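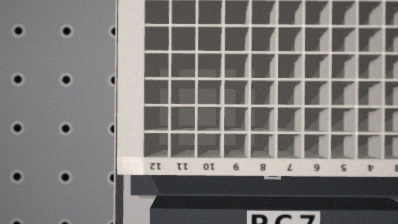
Adult Learning / Fees, Deferral and Withdrawal

Deferring a place on an evening science course after the deposit has been paid

Posted in July by a registered member
Status: open, 3 replies

I should be grateful for guidance on the following matter. I applied in the spring for the Level 3 evening certificate in laboratory practice at Trodgate, course reference 1447, and was offered a place at the Flatgate site. I accepted in writing and paid the deposit of £50. My employer has since altered my shift pattern and I will be unable to attend on two of the teaching evenings each month until the new year at the earliest.

The offer letter states that a place "may be deferred once, at the discretion of the admissions office, where notice is received in good time". It does not define good time. The fees policy on the website refers only to withdrawal, and says that the deposit is not returnable after the cancellation period of 31 days. I am well beyond that period.

I would wish to know:

(a) whether a request to defer is treated as a withdrawal for the purposes of the deposit;
(b) whether the fee payable would be the present one or next year's;
(c) whether I am obliged to supply a letter from my employer, which may be awkward to obtain.

I have telephoned the enquiry line twice and was advised on both occasions to consult the website. I have also been awarded a partial bursary from the Hirano fund and do not know whether it would be carried over.

Reply marked as helpful by the original poster

The terms applying to your place are those in force on the date you accepted it, and you should ask for a copy of them if you did not keep one. The version on the website is replaced each summer and may differ from yours.

On point (a), deferral and withdrawal are separate procedures and use separate forms. Under a deferral the deposit is held on your account and set against the fee for the later course. Under a withdrawal outside the cancellation period the deposit is retained. Applicants sometimes write to say that they "cannot take up the place this year", and a letter in those words is liable to be processed as a withdrawal. The word "defer" should appear in the first line of your request, together with the course reference and the start date you would prefer.

On point (b), the fee is the one published for the year in which you are taught. I am not aware of any exception. If the fee rises you pay the difference, and if the course does not run you are entitled to the return of the full deposit, whatever date you accepted.

On point (c), evidence is requested for most work-related deferrals. A copy of the new rota, or an email from a line manager confirming the change of hours, was accepted in my own case. The evidence need not give the reason for the change.

The bursary must be dealt with separately. It is awarded for a named year and does not move with the place. You would need to notify the fund, decline this year's award and apply again. A previous award does not count against you, although neither does it guarantee a second. I would advise writing to the fund only after the deferral has been confirmed, so that you do not give up the award and then find yourself required to attend.

Requests should go to the admissions office by email, with the form attached. The enquiry line has no access to individual records. An acknowledgement normally arrives within a week and should be kept. 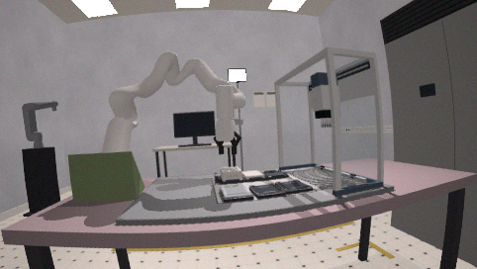 Second reply

I would respectfully suggest that deferral may not be necessary. The attendance rule for the evening certificate allows a limited number of missed sessions, provided the practical assessments themselves are attended, and there is a parallel group at the Grudholm site which begins at 6.30 pm on different evenings. Students have in the past been permitted to move between groups for individual sessions with the agreement of both tutors.

Two of your evenings each month may be more than the rule permits, and I do not have the current figure to hand. It would be sensible to ask for the assessment calendar before making any decision. If the assessments fall on evenings when you are free, a transfer to the other group could be the simpler course, and the bursary would be unaffected because the year of study would be the same.

Third reply

The deposit is not refundable. This is stated in the terms. I lost mine.

Further comment from the original poster

I am obliged to those who replied. I had not known of the second group and have written to ask for the assessment dates. The deferral form is completed but has not yet been sent. The admissions office has confirmed by email that the latest date for deferral requests is the last working day before enrolment opens, and I record that in case it is of use to other applicants.

Related topics in this section
Changing site after enrolment
Paying course fees by instalment
Evidence accepted for employer-related absence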